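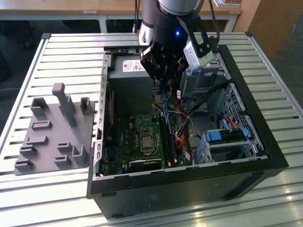 Photo: Imogen Kettle

Heywood Harbor Low-Emission Ferry Rules: Frequently Asked Questions
Last updated October 20, 2020

When do the new rules start?
The rules take effect in January. They cover all passenger ferries that dock at Heywood, including the Wunumlow and Storell routes.

What is changing?
Ferries will have to shut down their main engines within three minutes of tying up. Boats that need power at the dock will plug into the shore supply. Idling between sailings will no longer be allowed.

Are any boats exempt?
Rescue boats and police boats are exempt. So are ferries carrying fewer than two crew members, and any ferry held at the dock on the harbor master's orders.

What about cargo ships and cruise ships?
They are not part of this rule. Cruise ships have their own permit — see the Visiting Vessels page.

Will my ferry be late or canceled?
The timetable stays the same. On the Storell route, boarding will open a little later than it does now while the crew connects the power cable.

Will fares go up?
No fare change is planned as part of these rules. Operators set their own fares and must post any change at the ticket office before it applies.

What happens if an operator breaks the rules?
The first time, the operator gets a written warning. After that the fine is $600 for each visit. An operator fined twice in one season has to meet with the harbor office before its docking permit is renewed.

Who checks?
Dock staff log engine shutdown times. The logs are kept at the harbor office on Pledari Street and anyone may ask to read them.

I live near the dock. How do I report a ferry that is idling?
Call the harbor office or fill out the form at the front desk. Give the name of the boat, the berth and the time. Photos help but are not required.

Who can I contact with other questions?
Dilek Ersoy handles questions about permits and shore power. Leave a message at the harbor office and she will call you back.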